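Move-out checklist, upstairs unit at Clerkstead - walked through Feb 9, 2024

I do this one with a clipboard and a flashlight, and I write my comments as I go so I don't argue with myself later.

Smoke alarms - OK. Pressed the test button on each one. The hallway alarm is LOUD (my ears are still ringing) and the bedroom one chirped, so it got a new battery.

Water heater - OK. Hot tap in the kitchen ran 40 seconds before it warmed up, same as last time. No rust under the tank.

Outlets - FIX. The one behind the fridge is loose in the wall. I've put it on the list for the electrician from Talora and taped over it for now.
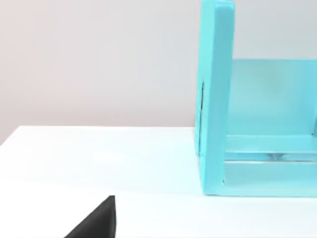
Windows - FIX. Both bedroom windows open and lock fine, but the bathroom one sticks so badly I had to lean on it with my whole shoulder! Needs to be done before anyone moves in.

Stair rail - OK, just. I tightened 2 screws at the bottom bracket and it stopped wobbling. I'd like to look at it again in June when the wood has swelled up a bit.

Dryer vent - FAIL. So much lint. I pulled out a wad the size of a cat and there's more past the elbow. Dryer stays unplugged until it's cleaned, and the quote I got was $342 - ouch, but fine.

Carbon monoxide alarm - replaced. The old one was past the date on the back.

Keys - front, back and mailbox all here. Shed key missing again.

Comments

brasis_renter: Do you check the dryer vent every time or only between tenants? Mine has never been looked at.

harahap73: Soap on the window track fixed our sticky one. Dry bar soap, not the liquid kind.

stairsandsuch: What brand of CO alarm did you get?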